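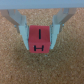 Figure 1. Red cube held above a cork surface.

3.2 Surface material and impact sound

Floor and desk coverings are usually chosen for wear and price, and their effect on the sound level in a room is rarely measured before purchase. Earlier work on impact sound has dealt mostly with footsteps heard in the room below. The present section is concerned with a different quantity, namely the sound heard in the same room when a small, hard object is set down or dropped on a work surface. In open offices and reading rooms this kind of noise is short and irregular, and occupants tend to rate it as more disturbing than a steady background of the same average level.

Four coverings were compared: bare particle board, linoleum, wool felt, and agglomerated cork. The cork was supplied by Kummont in sheets of two thicknesses and the felt by Hasel. All coverings were glued to identical boards and left for 30 days before testing, so that the adhesive could cure and the moisture content of the samples could settle. Boards were stored flat in the test room at Esuteck throughout this period. One felt board showed lifting at a corner and was replaced.

Sound was recorded with a single microphone placed to the side of the board at seated ear height. Each board was tested at the center and near one corner. The two positions were treated separately, as the boards were supported on a steel frame along their edges and the response near a support differs from the response in midspan. Background level was logged before each series, and any series in which a door or ventilation noise could be heard on playback was repeated.

3.3 Results

The difference between the coverings was small below 500 Hz and grew with frequency above that point. Felt gave the lowest levels overall. The thicker cork was close to felt at the center of the board and slightly louder near the corner. Linoleum reduced the sharp first peak compared with bare board but left the later ringing of the board almost unchanged. In the upper bands the thicker cork was roughly 9 dB quieter than bare board, while the thinner cork gave a little more than half of that reduction.

The result for the thinner cork agrees with the trend described by Canpolat in her survey of library furniture, in which thin coverings were found to soften the contact but to add little damping to the panel below. Her material was limited to one building, and the desks there had solid tops, so a direct comparison of levels is not possible.

Repeat tests after 10 weeks of normal use showed no clear change for cork or linoleum. The felt boards had become flatter where forearms and keyboards rested, and levels at these places had risen. Cleaning may also play a part. The boards used in the Kahraman reading room were wiped daily with a damp cloth, and the surface sealer on the cork had dulled by June, but no effect of this could be separated from the spread between individual boards.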